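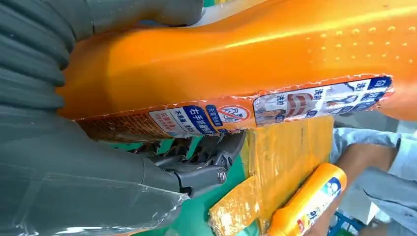

Starerby refill price list, readme

What this is

A table of what household liquids cost in Starerby, per litre, refill against new bottle. Washing up liquid, laundry liquid, fabric softener, floor cleaner, hand soap, white vinegar. Started because the two refill shops price by weight and the supermarket prices by bottle and I could never work out which was dearer while standing there.

One file, prices.csv. Second file, shops.csv, tells you what the shop codes mean. Nothing else in the folder matters. There's an old spreadsheet in there too, ignore it, the formulas are broken.

Where the prices come from

Shelf labels, read and typed in by hand. 14 shops, all in Starerby or on the Multgate road. Most visits in February, a few later when a label was missing the first time. Market stall is only there until one o'clock so those rows are all mornings.

No online prices. Delivery costs muddle everything.

Size

1000 rows on the nose, which looks made up. It isn't, I stopped there.

Columns

row: just a number, don't rely on it staying the same between versions

shop: code, see shops.csv

item: one of the six above, lower case

form: new or refill

size_ml: size on the label. For refill rows this is always 1000, whatever you took home

price: pence. Not pounds. Whole numbers

per_litre: worked out from the two before it, rounded to nearest penny

offer: y or n. y means a card price, a multibuy or a yellow sticker

scent: whatever the label said, blank if unscented or if I forgot. Spelling as on the shelf so you get both "citrus" and "citrus fresh" and I haven't merged them

notes: free text, mostly useless

Weight and volume

This is the bit to read if you read anything. Refill shops sell by the 100 g. Bottles are sold by the ml. Washing up liquid is a bit heavier than water so 1 kg is slightly less than a litre. I converted using the density on the supplier's drum where there was one. Where there wasn't I treated it as water and put "dens?" in notes. 83 rows like that, nearly all hand soap. If you care about small differences drop them.

Floor cleaner is awkward as well. Some are concentrates and some are ready to use and the per litre price says nothing about how many buckets you get. I started a column for dilution and gave up, the labels give it in capfuls. Caps are all different sizes.

Tare

The bigger refill shop weighs your empty bottle first and takes it off. The other one used to guess. They have proper scales now, but the early rows for that shop might be a few pence out. Coded MG2 if you want to leave them out.

If you're going in person: dry the bottle properly before you take it. Water left in the bottom gets weighed as bottle, fine for the price, but it thins the soap and then it goes off sooner. Take the lid as well, they weigh with the lid on. Write the empty weight on the base in marker, saves queueing twice.

Known problems

Offer prices are in the main price column. Filter on offer = n for ordinary prices.

Fabric softener has hardly any refill rows. Only one place stocks it and they ran out for most of the period.

Two rows for white vinegar at the market are from the same drum on the same morning with different prices. Both labels were up. Left both in.

Own brand and big brand are mixed together. I did mean to add a brand column and didn't, sorry. You can sometimes tell from notes.

The Stoltau shop closed part way through so it has about half of what it should. Not reopening as far as I know.

Some shelf labels show a per 100 ml price which doesn't agree with the bottle price. I always used the bottle price.

What not to do with it

Don't use it for other towns. Don't use it to say refill is cheaper or isn't, full stop, it depends heavily on the item. Laundry liquid nearly always dearer as refill here, vinegar nearly always cheaper, washing up liquid all over the place. Also says nothing about whether the stuff cleans. Somebody asked me that and I have opinions but theyre not in the data.

Lecomte list

An earlier price list was done in Lecomte with the same item names. The columns look identical but their prices include a bottle deposit and mine don't. Take the deposit off before joining the two or you'll get nonsense.

Changes

v2: fixed pence/pounds mixup in the floor cleaner rows. Took out duplicate hand soap entries. Added scent.

v1: first go.

Using it

Free to use, copy, change, print out and stick on the fridge. Say where it came from if you publish anything. Corrections welcome, send the row number, the version and what the label said. A photo of the label is better than a descripton of it. Anything past closing time at the Multgate shop I can't check until the next trip over.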